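# Heltel hand-held gripper, ribbed-pad version

Bought in September at $299, pads included.

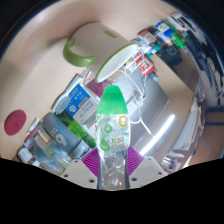

The pads are the reason to pick this kit over the older Zirano. The ribs give under load and spread the force, so a thin plastic bottle can be held at its lower half without much squeeze. Finger play is low – I measured 3 mm at the tips after 100 grips.

Complaints: the screws arrived loose, and the manual skips pad replacement. Spare pads come only in packs of 4.

Good for bottles and mugs. For flat cards, look elsewhere.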